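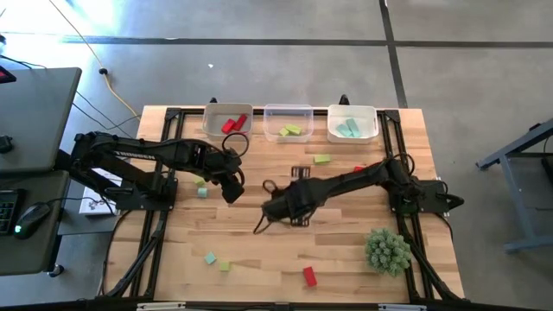 Two small teal blocks on a butcher-block tabletop

Collora Rhyme Cards, Classroom Set

Collora is a card set for practicing end rhyme and syllable counting with children in preschool and kindergarten. Each card carries one printed word on the front and a line drawing of the same word on the back. Words are sorted into 18 rhyme families, marked by a number in the top corner. The word list was compiled by Nele Koster from a reading sample of 2,000 picture book pages.

Card stock is matte and coated on both sides. Corners are rounded. Cards can be wiped with a damp cloth but should not be soaked. 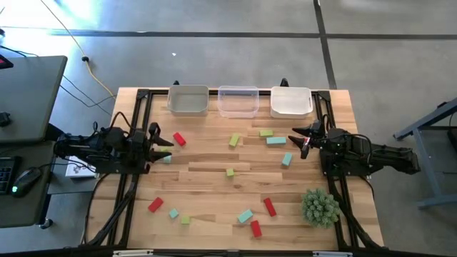
Near rhymes such as "home" and "stone" are kept out of the main families and supplied as a separate pack — these are best held back until children can match full rhymes without help. The teacher booklet, written by Maya Zoubi, gives nine short activities in order of difficulty. Two of them need no reading at all and can be run with the drawings face up.

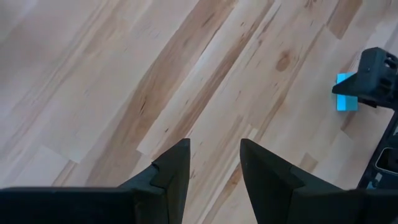
Specifications

Publisher: Wovo
Rhyme families: 18
Near-rhyme pack: included
Teacher booklet: included, stapled
Typeface: sans serif, single-story a and g
Language: American English

Ordering

Replacement cards are sold by family number only. The Esulura story mat is sold separately and is not required for any activity in the booklet.

Page updated 4 September 2025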